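Sheet Metal

Sheet metal is metal that has been rolled out thin and flat, and once you start noticing it you can't stop. Mailboxes, filing cabinets, car doors, cookie trays, the ductwork over your head. I've been writing entries for this little encyclopedia for years and I put this one off the longest, mostly because I love the subject and didn't want to mess it up!

Thickness

Anything thinner than foil is leaf, and anything thicker than a quarter inch or so gets called plate. Sheet sits in between. In the US we still talk in gauge numbers, and they run backward — the bigger the number, the thinner the sheet. To make it worse, 16 gauge steel and 16 gauge aluminum aren't the same thickness. I keep a chart taped inside my cupboard door and I still get it wrong.

How it's made

A thick slab goes through pairs of rollers, over and over, getting longer and thinner each time. Hot rolling is quick and leaves a dark, flaky skin called scale. Cold rolling comes afterward and gives you a smoother face and a stiffer sheet. The old mill at Trerthorpe did both under one roof, and at its busiest it had 687 people on the payroll. The last rolls stopped one October and the building is now a museum (go if you can, the gift shop sells tiny dustpans).

Bending and joining

Bend a sheet and it gets stiff along the fold, so even a cheap tray has a turned-up lip. The metal also springs back a little when you let go, and you have to bend past the angle you want. For joining there are rivets, spot welds, solder and folded seams. I'm a folded seam person myself.

Surface wear

Bare metal marks easily. Slide anything hard across it and you get fine scratches, and after enough of those the whole surface goes cloudy. Paint hides this for a while, then chips. Plenty of shops leave the inside of a bin or a chute bare for that reason.
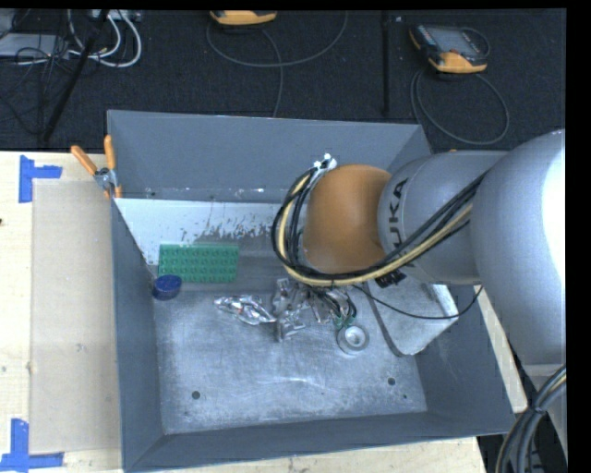
Coatings

Plain steel rusts, so most of it gets covered with something. Zinc is the usual choice, and a zinc-coated sheet is called galvanized. Tin is the old one for food cans. The Tradow works put out 2,600 tons of tinned sheet in its best year, and collectors still hunt for the stamped boxes — I own 5 and want more.

Last revised April 15, 2021

Comments (3)

tinsnips_ohio: Nice read. You might add something about hemmed edges, my hands would thank you.

Mazza Roofing: We still do folded seams on every job. Glad somebody likes them.

porchlight: My grandfather worked at a mill in Sokholm and always said scale got into his sandwiches. Is there going to be an entry on wire?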